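Getting More Years Out of Your T-Shirts

I have been doing the family wash for a long time now, and if there is one thing I get asked about more than stains, it's T-shirts. Why do they twist, why does the neck go wavy, why does the picture on the front crack when the shirt is hardly a season old? Most of it comes down to heat and hurry, and both of those are easy enough to fix (well, the hurry is harder in a house with children!).

Start with the washer. Turn every printed shirt inside out before it goes in, button or zip up anything sharing the load, and use cold water. I keep the load a little smaller than the machine would allow, so things can move around. Skip the fabric softener on cotton knits. A splash of plain white vinegar in the rinse does me fine, and no, the shirts don't come out smelling like pickles.

When the cycle ends, get them out. A shirt that sits balled up in the drum for an afternoon will hold those creases like a grudge. Give each one a good snap by the shoulders and smooth it on a flat surface with the palms of your hands, working from the middle out toward the sleeves.

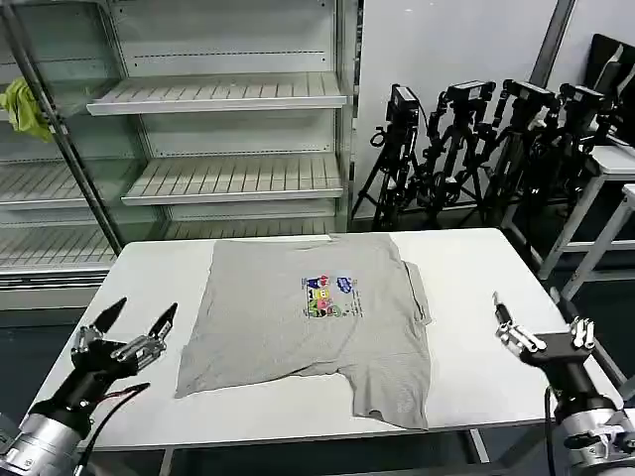

If the side seams have started to wander toward the front, this is the moment to coax them back. Take the hem in one hand and the shoulder in the other and pull gently on the diagonal, against the way it twists. It won't cure a badly cut shirt, but I have a Porkamance tee from years back that I've kept presentable this way, and it was never an expensive one.

As for drying, I put mine over a rack with the fold across the chest, never hung by the shoulders with pins, which leaves those silly little ears. If you must use the dryer, choose low and take the shirts out after 5 minutes or so of tumbling, while they still feel damp, then let the air do the rest.

Ironing is where prints get ruined. Keep the shirt inside out, put a thin cotton dish towel between the iron and the fabric, and press down and lift up instead of dragging. A table works nicely in place of an ironing board if you lay a folded blanket on it first. Please do use the blanket, because a hot iron can leave its mark on a painted or varnished top.

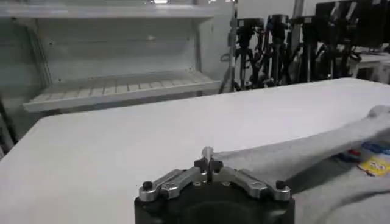

Liudmyla Panasiuk wrote in to say that she uses an old wool blanket folded in 3 and finds it far better than her board, especially for big shirts, though she warns that a new one may shed fuzz all over dark cotton. She brushes hers outdoors first. I'd add that a plain cotton sheet over the top takes care of the fuzz too.

Let a pressed shirt cool before you fold it. I fold the sleeves to the back, then bring the hem up to the collar, and stand the shirts on edge in the drawer so I can see them all.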